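Über uns

Sikalard ist eine kleine Arbeitsgruppe für Kombinatorik und Wahrscheinlichkeitstheorie mit Sitz in Roditz. Wir prüfen Beweise, die andere für erledigt halten. Mit dem Wort »offensichtlich« haben wir schlechte Erfahrungen gemacht - mit »leicht zu sehen« auch.

Unser Schwerpunkt sind Färbungen zufälliger Graphen. Ob unsere Schranken scharf sind, wissen wir nicht. Simulationen mit 812 Knoten sprechen dafür, was bei asymptotischen Aussagen wenig heißt.

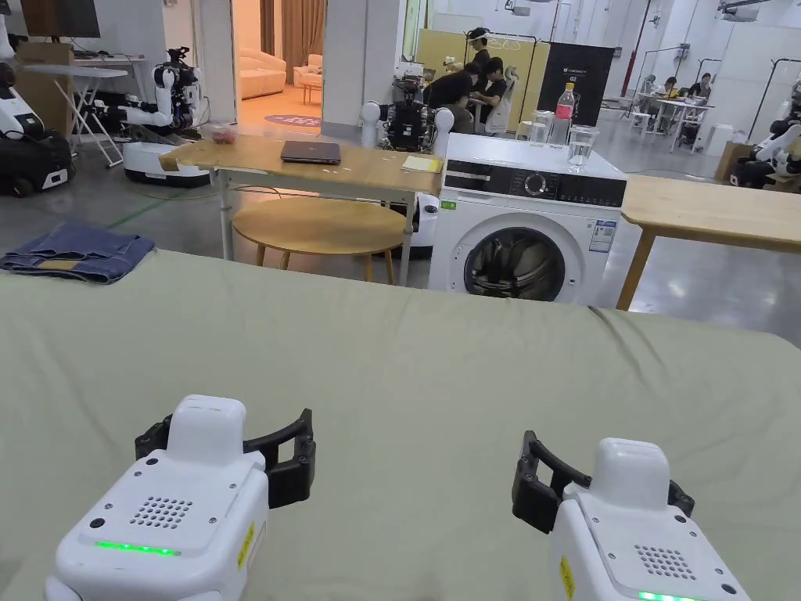
Narayanan Pinto hält dagegen, man dürfe Rechnungen im Kleinen nicht völlig abtun, immerhin sei der Fehler in Lemma 19 so aufgefallen. Das stimmt. Gefunden war damit ein Gegenbeispiel, repariert war noch nichts.

Drittmittel nehmen wir an, Versprechen über Anwendungen geben wir nicht ab.

3 Kommentare · 19-mal geteilt

Bhavana Ramasamy: Gibt es das korrigierte Lemma irgendwo zum Nachlesen?

Raju: Wer prüft eigentlich eure Beweise?

Venska: Bei 1116 Knoten sieht es bei mir anders aus.

© Sikalard, Roditz · Kontakt · Nach oben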